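Tikico Tableware Range Meeting
Minutes, 23 January 2018, upstairs room, Cabral Street shop 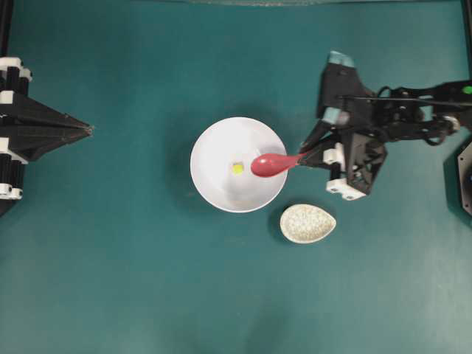

A question came from the shop floor side before the agenda had been read: who is going to buy a bowl, a spoon and a small dish together when they can buy a bowl? It was agreed to take this under Pumier set, below, and the meeting started late as a result.

Present: buying, shop floor, web, stockroom. Bindia's sales office joined by phone for the middle part. Apologies from accounts.

Minutes of the September meeting
Accepted with one correction. The September minutes say the meeting "welcomed" the idea of a matched breakfast set. Two of those present remember being told about it and do not remember welcoming anything. "Welcomed" changed to "heard."

Matters arising
The cracked shelf by the front door has still not been replaced. Stockroom says the bracket is fine and the shelf is the problem. Shop floor says it is the other way around. Carried forward again.

The wall clock is still four minutes fast. No action.

Pumier set
Buying presented the set as it now stands: round white bowl with a wide rim, red plastic spoon, small teardrop dish in cream-white with gray and beige speckles. Bindia suggests selling the three boxed under the Pumier name, with the separate pieces to follow if the box does well.

The bowl was liked. It is plain and shallow, and the rim gives you something to hold. Shop floor asked what makes it different from the white bowl we already carry. Buying said the rim is wider. Shop floor asked if a customer would notice. Buying thought they would if the two were side by side, and shop floor said that was a good reason to keep them apart.

It was asked whether the bowl is deep enough for cereal with milk. Bindia's leaflet calls it "an everyday breakfast bowl." The leaflet was written before anyone had tried it at breakfast, as far as we could find out. Stockroom will take one home and use it for a week.

The spoon took up most of the discussion. Buying likes the red and says the box needs a strong color in it. Others felt that a red plastic spoon tells people the set is for children, and if that is so the box should say so and be priced that way. Bindia, by phone, said the set is "for all ages." When asked which ages had been shown it, Bindia said feedback had been positive. The question was put again and the answer was the same.

Web pointed out that the handle gets narrower toward the end and asked whether that would be comfortable for small hands or for older customers with stiff fingers. No one had an answer. Bindia will send more samples so they can be handed around — web asked that they go to people who do not work here.

Dishwashers: the leaflet says the spoon is safe on the top rack. Shop floor wanted to know what happens on the bottom rack, where customers will put it. Bindia to confirm in writing.

The teardrop dish
Recorded separately as views were further apart. Buying described it as a rest for the spoon, or a dish for sauce, or for a few berries. Shop floor said that when an item has three uses on the box it usually has none at home. Web said the dish is the only piece of the set that customers might pick up for its looks, and the speckles would show well on the product page next to the plain bowl.

There was a long exchange about whether the spoon would stay put with its head in the dish. It was tried during the meeting on the windowsill, which slopes (the building dates from 1902 and so, by the look of it, do the windowsills). The result was disputed and is not recorded.

Stockroom raised packing. A pointed dish does not stack the way a round one does, and the point is where it will chip. Bindia said breakage on the way here had been low. Stockroom asked for the figure, and Bindia will look for it.

Quantities
Bindia's minimum order is 1000 boxes. We sold almost 1000 bowls of every kind put together last year, and that included the clearance table. Buying argued that a box is a gift and gifts sell differently. The meeting would like to see something to support this. Buying asked that its confidence in the set be minuted, and it is.

Bindia was asked whether a smaller first order was possible. The reply was that smaller orders had been done "for certain partners." We asked how to become one. Bindia will call back.

Leaflet and wording
The line "brings the family back to the table" to be taken out. The line "thoughtfully shaped" to be taken out unless someone can say what was thought. Web will draft a shorter text giving size, color, care instructions and what is in the box. Web cannot give the size yet, the leaflet having left it off.

Decisions
No order to be placed at this point.
Stockroom to report on the bowl after a week of breakfasts.
Bindia to send spoon samples, the dishwasher answer and the breakage figure.
Buying to find out what other shops charge for a boxed set, and whether theirs sold at full price.
Web to hold the product page.

Any other business
Shop floor asked if the white bowl could be ordered by itself, without the spoon, the dish or the Pumier name. Buying said that had not been offered. Shop floor asked if it had been requested. It had not. Buying will ask.

The heater in this room makes a noise when it is turned above the middle setting. Please leave it at the middle setting.

Next meeting when Bindia's answers are in.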